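4.2 Soft objects on a soft surface

The tabletop trials in Section 4.1 flattered both grippers. A table stays where it is, and a wooden block does not change shape when somebody squeezes it. We therefore moved the comparison to a bed, on the theory that a household robot will sooner or later meet one.

Both grippers were mounted on the same arm and driven by the same controller, with gains left as they were for the table. The Stasier is a parallel gripper with stiff fingers. The Zamani has padded fingers and a lower closing force, and was the favorite of everyone who had not yet had to change its pads. The task was to pick up a plush toy fruit from a fitted sheet and drop it into a plastic basket. Each gripper made 140 attempts, split evenly over seven starting layouts.

We had expected the stiff fingers to lose the toys. Mostly they kept them, along with a generous pinch of sheet. A grasp that also lifted the bedding was scored as a failure, a rule we adopted after the second layout and then applied to the first, with regret. The padded fingers closed more gently and took less fabric, but they were slow to let go – long pile clings to the pads, and a toy would sometimes ride back out of the basket on the finger that had just delivered it. We logged 14 of these return trips and counted them as failures too.

Curved toys were the hardest for either design. The best grasp closes across the body, leaving the ends to hang on both sides of the fingers, as in Figure 7. The planner from Starkow preferred the widest part, where there is more toy to hold and also more toy in the way.
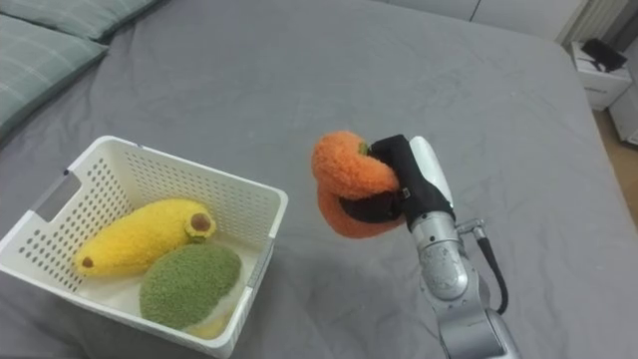 Figure 7. Orange plush toy held above the sheet, with the basket to its left.

Height errors mattered more than we would have liked. The mattress gives under load, so the surface found by the head camera was no longer the surface once a finger pressed on it. Adding a clearance of 2 cm reduced the sheet pinches and produced, in exchange, a number of confident grasps on air. We kept the clearance for all runs reported in Section 5, where the same layouts are repeated with the Prokby wrist controller.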